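How to Make Shortbread That Keeps (and Travels)

Every December I get the same handful of messages from people who baked a beautiful tray of shortbread, packed it up for a relative three states away, and heard back that it arrived either as sand or as something closer to damp cardboard. I've had both happen to me, more than once, and I've spent a good many evenings since then working out what went wrong. So I'm going to go through the whole thing slowly, from the butter to the mailing box, and you can skip ahead if you already have a dough you love.

What you'll need

Butter, sugar, flour and salt. My dough uses 100 grams of fine sugar, twice that weight in butter and three times that weight in flour, with a good pinch of salt. If your butter is already salted, make it a small pinch. I weigh everything, and I'd gently encourage you to do the same, even if you're a devoted cup person like my mother was. A heavy hand with the flour scoop is the most common reason shortbread crumbles in the mail.

You'll also want a square pan, some parchment, a fork, and a tin or box with a lid that really closes.

Mixing the dough

Let the butter sit out until it dents when you press it but doesn't look greasy. Cream it with the sugar just until they're friends. Please don't whip it! Air makes a lovely light cookie for eating the same afternoon, and a very poor traveler.

Add the flour and salt in two goes and stir until you have big, shaggy clumps. Turn the whole business out into your lined pan and press it flat with the heel of your hand, going right into the corners. I like to lay a second piece of parchment on top and run the bottom of a glass over it to even things out. Prick it all over with the fork, then chill it for 20 minutes while the oven comes up to 325 degrees.

Baking it dry enough

Shortbread you plan to keep wants a little more time than shortbread you plan to eat right away. I bake mine until the edges are the color of honey and the middle is a pale gold, and then I give it another 5 minutes. Cut it into fingers while it's still hot, using a long knife and pressing straight down - sawing gives you ragged sides, and ragged sides turn into crumbs.

Then comes the step that changed everything for me. Turn the oven down as low as it goes, spread the cut fingers apart on a baking sheet, and put them back in for a while to dry. Half an hour is plenty. Let them cool completely before you even think about a lid, because one warm piece will soften all its neighbors.

Wrapping in small packs

I used to put the whole batch loose in one big tin, and every time somebody opened it the rest got a little staler. Now I wrap two or three fingers together, snugly, so they can't knock about, and stand the packs upright in the tin with the long side of each finger running up and down. They ride much better that way than lying flat under the weight of everything else.
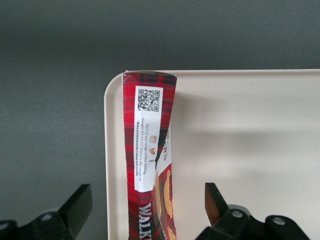

Murdo Dow wrote in to say that he thinks small packs are a waste of wrapping, and that his family has kept shortbread in one deep tin in Vurimstead for as long as he can remember, with a sheet of parchment between the layers and a rule that the lid goes back on before anybody takes a bite. I think that's a fine system if your household can follow the rule. Mine can't.

Whichever way you go, keep strong flavors out of the tin. A single peppermint will win against any amount of butter, and ginger cookies are nearly as bad. Soft cookies need their own tin too, as they'll hand over all their moisture by morning.

Packing the box

Line the bottom of your mailing box with crumpled paper, set the tin in the middle, and fill every side until nothing shifts when you give it a shake. Fill the inside of the tin as well - a bit of folded parchment tucked on top of the packs does nicely.

If yours arrives a touch soft anyway, tell whoever's getting it to lay the fingers on a baking sheet in a low oven for ten minutes and let them cool on a rack. They firm up as they cool, so it's no use testing one straight from the oven, however good the kitchen smells.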